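预算表第三版,以及我为什么又把线缆那一行加回来了

上个月说好要写一篇讲怎么给双臂工位做预算的,拖到八月底才动笔,先跟催更的几位道个歉。其实草稿早就有了,只是每次写到一半,表格就又变了(你们懂的,采购这种事,表格永远比文章活得久)。

先交代背景。我在 Brulham 这边管设备采购和一点点现场搭建,手上这个项目叫 Imulora,做的是双臂叠衣服、整理布料。第一套工位去年就申请了,今年二月才批下来,批的数字比我报的少了一截。现在轮到做第二套的计划,老板的意思是“照着第一套再来一份就行”。我听到这句话的时候心里咯噔一下,因为第一套的清单和第一套的实物,早就不是一回事了!

清单上写的是什么呢?两条手臂、两个夹爪、一张桌子、一个架子、一套相机、一台工控机,外加一行“其他”。那行“其他”我当时填得非常潇洒,总价的百分之五。结果最后花在“其他”里的东西列出来有92条,从扎带到电源插座,从螺丝到桌面的备用板。我把所有的收据翻出来贴进表格的那个晚上,喝了两杯浓茶,越贴越精神。

所以第二套的第一条原则:不许有“其他”。每一样东西都得有自己的一行,哪怕只值几块钱。Yurii Marchuk 看了我的新表,说这样下去财务会把我拉黑的。可能吧,但我宁愿现在被拉黑,也不想年底再去解释一遍为什么一张桌子旁边能长出那么多零碎。 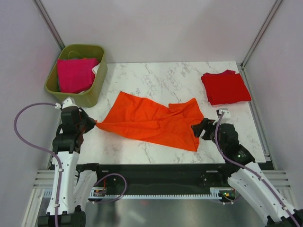

叠布任务进行中,两只夹爪都在橙色的布上。

先说大头。手臂本身反而是最好做预算的,报价单来了就是来了,运费、关税、质保分三行写清楚,基本不会跑偏。我找 Wojcik 和 Clekbridge 两家都询了价,Wojcik 便宜一些,交期长;Clekbridge 贵,但是愿意把备用夹爪打包进去。我最后倾向后者。原因很俗:第一套的夹爪备件我们是单独补买的,单价高得让人心疼,而且等了7周。7周啊,那段时间工位就在那儿干等,人也在那儿干等。按停工的人工一算,省下来的那点差价早就没了。这笔账我建议大家都算一算,报价单上看不出来的。

然后是线缆。第一版预算里我给线缆留了一行,第二版为了压总价删掉了,想着手臂厂家会带,架子上再随便拉几根就完了。第三版又老老实实加回来。手臂出厂带的线只管到它自己那一段,从手腕一路走下来要留多长余量、用什么夹子固定、固定几个点,都得自己配。我们的做法是沿着前臂装小白夹子,把线扣在白色的连杆上,靠近手腕那里故意放出一个大弯,手腕转起来才不扯。这个弯要多大,第一次谁都估不准,所以线要买长一档。长出来的总能收,短了就只能重买,别问我是怎么知道的。

夹子也要写一行,多买一袋。它们太小了,掉到架子底下基本就告别了。

架子和围板我这次没怎么砍。三面浅色的围板看起来像是面子工程,第一次评审就有人问能不能省。我坚持留着。光线一变,相机看到的布就跟换了一块似的,早上调好的东西下午又得重调,这种时间成本写不进采购单,但是真的要命。围板用浅色、不带花纹的,便宜的板材也行,别买反光太强的。铝型材按米买,切割费单独问清楚,有的供应商报价很漂亮,切一刀收一次钱,最后切割费比型材还让人难忘。

桌面我要多说几句,因为这是我跟 Rosalinda Manalo 吵得最久的一项(友好地吵,她负责任务设计,我负责掏钱)。她要家里那种台面的感觉,白底带灰色纹路的大理石花纹,理由是以后演示和数据都更接近真实环境。我要便宜、耐擦、好换。最后买了大理石花纹的,我认输,效果确实好看。但第二套我会同时下单一块备用板,尺寸一次切好。第一套就是没有备用,后来补的那块花纹颜色差了一点点,摆在一起谁都看得出来,Rosalinda 看到的时候那个表情我到现在还记得。还有一个坑是反光,台面太亮,灯一照就是一条白,所以我把哑光款也列进了询价单,等样板到了再定。

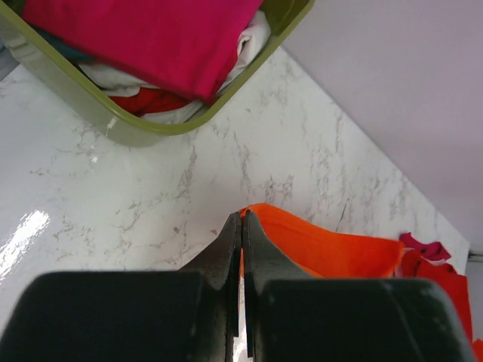 耗材这一块,是我第三版里改动最大的地方,也是最容易被忽略的。大家讲机器人预算,讲着讲着就只剩硬件了,可是叠衣服的工位,衣服本身就是耗材啊!布料被夹来夹去,会起毛、会变形、会洗缩水,颜色也会变。我们现在的配色是橙、红、洋红,再加一点白的和深青色的,都往那个橄榄绿的塑料筐里放,满满一筐看着挺热闹,台面上还得再摊着几件。颜色鲜艳不是为了好看(好吧,有一点是),主要是在白台面上对比够强,挑选的时候也一眼就能分开。采购上要注意的是:同色的布要一次买够同一批。隔几个月再补,红就不是那个红了。第二套我按152件来备,分成日常用和封存备用两堆,封存那堆贴好标签,谁也不许动,包括我自己。

筐子也别瞎买。我第一次图省事,随手拿了一个方方正正的,边沿很薄,用着很不顺手,后来才换成现在这种圆角、边沿宽一点的。便宜得很,但是款式经常停产,所以我这次一口气写了5个。财务肯定又要问,五个筐子干什么用?我已经把答案写在备注栏里了。

夹爪的指尖单独列一行,按易损件算。指尖内侧那个夹持面会磨,表面也会慢慢添些划痕,前期看不太出来,等夹薄布开始打滑再去买就晚了。我的办法是每条手臂多备一副,放在工位旁边的抽屉里,换下来的不要扔,拿去给新同事练手拆装。

再说两样第一版里完全没有的东西。

一个是电路板和小模块的备件。工位前面那排露在外面的小板子,当初是为了方便接线和看指示灯才没有封起来,调试的时候的确方便,弯下腰就能看到绿灯亮没亮。第二套我想加个透明罩子,能开能关的那种,先询了价,比想象中贵,所以目前放在“可选”一栏。要是评审砍钱,这个会第一个被砍,我有心理准备。

另一个是人的时间。搭架子、走线、标定、试跑,第一套我全写了“内部完成”,金额填零。填零的后果就是大家真的以为它是零。这次我把工时按天写进去,哪怕财务不付这笔钱,至少排期的时候有人看得见。Yurii 一个人走线走了好几个晚上,他嘴上不说,我替他写在表里。

顺序上也有点讲究,说一下我现在的排法:先下手臂和备用夹爪的单,交期最长;同时让架子厂出图,图没确认之前绝对不要切型材;桌面等架子的图定了再切;线缆等手臂到货、实际摆上去量过之后再买最后那一批,第一批只买肯定用得上的。布料和筐子最早买也没关系,反正放着不坏,提前到了还能先让 Rosalinda 把任务流程拿手叠一遍,看看哪件布太滑、哪件太厚,不合适的趁早退。

有读者上次留言问要不要考虑买二手的手臂。我认真看过几家,价格的确动心,但是质保和配件都说不清楚,夹爪接口还得自己做转接。如果你们团队里有很会折腾硬件的人,可以试试;我们这边人手就这么几个,我不敢。二手的工控机和显示器我倒是会买,桌椅也是。

表格模板整理好以后我会放出来,价格那一列会清空,各家拿到的折扣不一样,写了反而误导人。现在卡在运费这一栏,Clekbridge 说下周给我最终的数字,Wojcik 那边还没回邮件。等两边都齐了,我再更新一次,顺便看看那个透明罩子还在不在表里。

2022年8月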